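Home Clubs Schedule Results Interviews Contact

Counting every throw: Enodby's pitching coordinator on workload
May | Staff

Beat Koller has run the pitching program at the Enodby baseball club for six seasons. He does not call pitches and he does not sit in the dugout during games. His job is to know how much each arm has thrown, when it threw, and what it is allowed to throw next. He spoke to us before a Saturday doubleheader against Tondo.

The club charted 2602 game pitches last season across nine pitchers. Koller says the number on its own is of little use.

"A game pitch is the easy part. Someone is already sitting behind the plate writing it down for the scorebook," he said. "What was missing was everything else. Warmup, between innings, the reliever who gets up twice and never comes in. We had a pitcher on record as having a day off when he had thrown two full bullpens."

Enodby now logs four kinds of throws: game, warmup, bullpen and long toss. Each is given a weight. A game pitch counts as one, a bullpen pitch slightly less, and a long toss throw less again, depending on distance. Koller would not give the exact weights and said they change from year to year as the staff compares them with what players report the morning after. 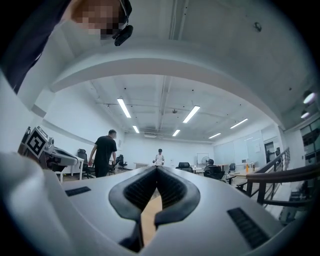 Two dark gray fingertips, nearly closed, with ribbed pads on the inside.

The weighted total is kept over a rolling seven days and a rolling four weeks. The first number is divided by the second, adjusted to a weekly average. If the result climbs too fast, the pitcher's next outing is shortened or moved back.

"The ratio has known problems," Koller said. "If a man has done nothing for three weeks, any work at all looks like a spike. So there is a floor. Below 600 weighted throws in four weeks we ignore the ratio and use a fixed ramp. It goes up by the same amount each outing until he is over the floor."

Asked whether pitchers accept being pulled on account of a ratio, he said most do if they have seen it the day before. The sheet is posted after practice, and it lists the most pitches a player can throw in the next game. Managers may go under that figure. To go over it they need to speak to Koller before the game starts.

"In the sixth inning with two on, I do not want a phone call. The decision was made the day before and it stays made," he said. "We let a batter be finished. We do not let an inning be finished."

The system began as a paper form and moved to a spreadsheet in its second year. The club looked at a commercial package from Civex and decided against it. Koller had no complaint about the software but said it expected a sensor on every throw, and the club was not going to ask that of part-time players.
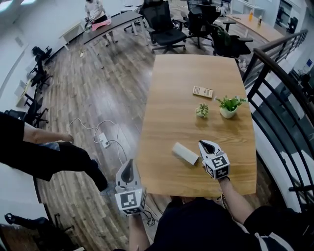
He was also wary of collecting more than the staff could read. One spring the club recorded release height, stride length and arm angle for each bullpen session, and by June the columns were being filled in and not looked at. All three were dropped. What stayed was the throw count, fastball velocity in the first and last ten pitches, and a soreness score from one to five.

"Velocity drop inside a session is cheap to measure and it does move when a pitcher is tired," Koller said. "The soreness score is less clean. Some players write two every day of their lives. You learn to read the change and leave the number alone."

Catchers were added to the log later than they should have been, in his view. A catcher returns every pitch to the mound, and those throws are light, but there are a lot of them. Opponents tried to steal 77 bases against Enodby last season, so the hard throws to second were few by comparison. Koller now counts the returns at a very small weight and the throws to the bases at full weight. Infield practice goes in as a flat figure per session.

The starting catcher passed 1000 weighted throws in one four-week stretch, higher than any pitcher on the staff. He now gets one game in five at first base or as designated hitter.

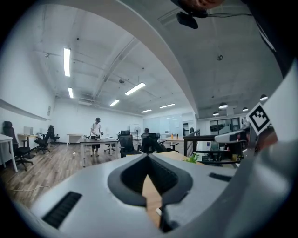 Light gray housing with a black vent strip on each side of the notch.

The work this year is on relievers. Under the present rules, a reliever who warms up and sits down is charged for his throws but not for the act of getting loose, and Koller thinks that undercounts him. A fixed charge for each time a pitcher gets up is being tried with two of the bullpen arms at Widmer Field, where the home bullpen is in plain view of the person keeping the log. On the road the count is taken by the bullpen catcher on a hand clicker.

"We will run it through the end of the schedule and compare it with the soreness scores," he said. "If there is no relation, the charge comes out again."

For the doubleheader, his sheet had three pitchers available without limit, four with a cap and two marked out. He declined to say which two.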